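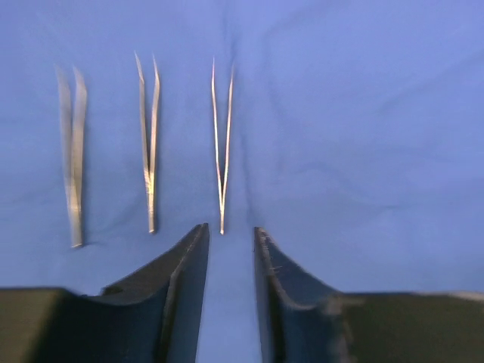
Dagný Bundgaard

Home | Forums | New Posts | Members | Search

Posted in: Bench Talk > Hand Tools & Small Parts

Three tweezers on a blue cloth: which ones earn their spot?

Hello all! I've been clearing out my hobby bench (it was overdue, let's leave it there) and I've laid my tweezers on the blue cloth to decide who stays. The wide one on the left with the blunt tips is my favorite for stamps and bigger paper pieces. The slim one in the middle I bought from Pruvis years ago and I use it for beads. The one on the right came in a box of odds and ends from my aunt, along with 115 buttons and a thimble, and I can't decide whether I need it. Do you keep several on the bench, or do you settle on one pair and learn to do everything with it?

And what do you all lay your tools on? I love a plain cloth for this, but my sister swears by cork.

---

pinchpoint_682

Keep the wide one, no question. Flat arms like that spread the pressure out and you won't dent your paper. I did most of an album with a pair in that style and only marked one stamp, and that was my own fault for working after supper with the radio on.

I'd pass the third one along, though. Two is plenty. Every extra tool on my bench ends up under something.

---

Marlo in Laradgate

I have to disagree with pinchpoint, kindly! I own 7 pairs and I reach for every one of them in a good week. When you're stringing seed beads (I buy them in bags of 1,000, and my husband has stopped asking) you want one pair for picking up and another for holding the thread out of the way, and if you've got a third waiting you don't have to stop and wipe off the glue.

As for the cloth, yes to cloth, and a matte one if you can find it. Mine is an old pillowcase, ironed flat, because beads will follow a crease all the way to the floor.

---

pinchpoint_682

Seven! Well, I suppose I've got four screwdrivers that do the same job, so I'll be quiet. I still say cork beats cloth. Cloth slides when you lean on it.

---

quiet_hinge

Cloth slides if you don't tape the corners down. Tape the corners.

Dagný, before you give any away, close each pair slowly against a window and look for light between the tips. If they meet cleanly, keep them. If they cross over, they can sometimes be coaxed back with gentle bending, but go slowly. I ruined a lovely old pair by being in a hurry, and I still think about it.

---

Dagný Bundgaard

Thank you, everybody, this is so helpful! I'll try the window test tomorrow morning when the light is good on that side of the house. Marlo, you've about talked me into keeping all three, and I'm going to iron the cloth too. Does anyone store theirs standing up in a jar, or is that asking for bent tips?

---

Marlo in Laradgate

Jar is fine, tips up, with a bit of felt in the bottom. Just mind your fingers when you reach in!

Back to top | Contact the moderators | © Bench Talk Forums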